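문의번호 354
분류: 의류 정리 / 세탁 및 보관
제목: 연보라색 레이스 슬립이 개어 둔 상태로 유지되지 않음
접수자: Radka Stan
담당: Vesela Zupan (Babić 의류관리 상담)
접수일: 2019년 3월 29일
상태: 처리 완료

[문의 내용]

겨울옷을 넣고 봄옷을 꺼내면서 침실 침대 위에서 옷을 정리하고 있습니다. 면 티셔츠나 바지는 문제가 없는데 얇은 잠옷류가 계속 말썽입니다. 특히 연보라색 슬립 한 벌이 문제입니다. 목선이 둥글게 파였고 가운데에 작은 분홍색 리본이 달려 있습니다. 반으로 접어 놓으면 레이스 쪽이 뾰족하게 들리고, 다시 누르면 반대쪽이 올라옵니다. 서랍에 세워서 넣으면 하루 만에 풀려서 다른 옷 밑으로 들어갑니다.

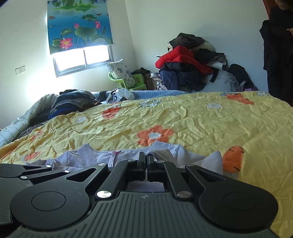

지금까지 해 본 것은 다음과 같습니다.

1. 가로로 반, 다시 반 접기. 서랍을 두 번 여닫으니 풀렸습니다.
2. 돌돌 말기. 모양은 유지되는데 레이스에 주름이 남습니다.
3. Fatard 옷걸이에 걸기. 어깨끈이 흘러내려서 옷장 바닥에 떨어집니다.
4. Merodine 압축팩에 다른 잠옷과 같이 넣기. 꺼냈을 때 리본이 납작해져서 손으로 펴야 했습니다.

다림질은 겁이 나서 하지 않았습니다. 서랍 안쪽 폭은 900mm이고 칸막이는 없습니다. 접는 방법이 틀린 건지, 보관 방법을 바꿔야 하는지 알고 싶습니다.

[1차 답변 / Vesela Zupan]

문의 주셔서 감사합니다. 몇 가지 확인 부탁드립니다.

- 접을 때 바닥에 무엇이 깔려 있습니까?
- 안쪽 세탁 라벨에 다림질 표시가 있습니까?
- 접기 전에 옷을 완전히 펼치십니까, 아니면 들고 접으십니까?

얇은 천은 바닥이 울퉁불퉁하면 그 주름을 따라 같이 밀립니다. 접는 선이 처음부터 비뚤어지면 나중에 아무리 눌러도 다시 벌어집니다.

[고객 회신]

침대 위에서 그냥 접습니다. 밑에는 주황색 꽃무늬가 있는 노란색 이불이 깔려 있습니다. 얇은 이불이라 주름이 많습니다. 당겨서 펴도 무릎을 올리면 다시 구겨집니다. 옷은 대충 펼쳐 놓고 아래쪽부터 접었습니다. 라벨은 글씨가 작아서 나중에 보겠습니다.

침대가 넓은 편인데도 정리할 옷이 많아서 자리가 부족합니다. 개어 놓은 어두운 색 옷을 한쪽에 쌓아 두었고, 벽 쪽에는 빨간 패딩과 검은 재킷, 체크무늬 가방까지 쌓여 있습니다. 하늘색 니트 담요도 아직 그대로입니다. 순서도 바꿔야 하는지 같이 알려 주세요. 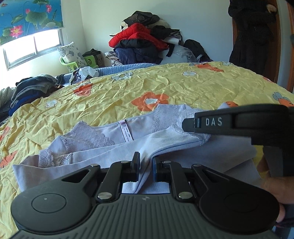 라벨은 확인했습니다. 저온 다림질은 가능하고 건조기는 안 된다고 되어 있습니다.

[2차 답변 / Vesela Zupan]

원인은 바닥과 접는 순서 두 가지로 보입니다. 아래 순서대로 다시 해 보시기 바랍니다.

1) 이불 위에 마른 목욕수건을 한 장 깔고 네 모서리를 당겨 폅니다. 도톰한 면 수건이면 됩니다. 얇은 천이 덜 미끄러집니다.
2) 슬립을 앞면이 아래로 가게 놓고 손바닥으로 가운데에서 바깥쪽으로 쓸어 줍니다. 레이스는 잡아당기지 마십시오.
3) 양옆을 안쪽으로 접어 긴 직사각형을 만듭니다. 이때 어깨끈도 안으로 넣습니다.
4) 밑단에서 위쪽으로 3분의 1씩 접습니다. 목선 레이스와 리본은 접는 선에 걸리지 않게 합니다.
5) 눕혀서 보관합니다. 세우려면 Kemari 칸막이 상자처럼 옆에서 받쳐 주는 것이 필요합니다. 199mm 폭 칸이면 슬립 종류는 충분합니다.

압축팩은 이 옷에는 쓰지 마십시오. 패딩이나 누빔옷에 쓰시고, 부피가 큰 그 옷들부터 먼저 치우시면 침대에 접을 자리가 생깁니다. 얇은 옷은 맨 마지막에 하시는 것이 편합니다.

[고객 회신]

수건을 깔고 했더니 밀리지 않습니다. 옆을 먼저 접는 것이 차이가 컸습니다. 칸막이 상자는 하나만 사서 서랍 왼쪽에 넣었고, 사흘 동안 여닫았는데 그대로 있습니다. 말아서 생긴 레이스 주름은 조금 남아 있습니다.

[3차 답변 / Vesela Zupan]

남은 주름은 얇은 면 손수건을 덮고 저온으로 짧게 눌러 주십시오. 리본 부분은 피하시고, 다리미를 문지르지 말고 들었다 놓는 식으로 하시면 됩니다. 스팀은 끄고 하십시오.

[고객 회신]

주름 거의 없어졌습니다. 패딩은 11월에 다시 꺼낼 예정이라 그때 압축팩 관련해서 따로 문의하겠습니다. 이 건은 닫아 주세요.

[처리 기록]

원인: 주름진 이불 위에서 접음, 밑단부터 접음, 칸막이 없는 서랍에 세워서 보관
조치: 수건 깔기, 옆선 먼저 접기, 칸막이 상자 사용, 저온 다림질 안내
고객 확인 후 종료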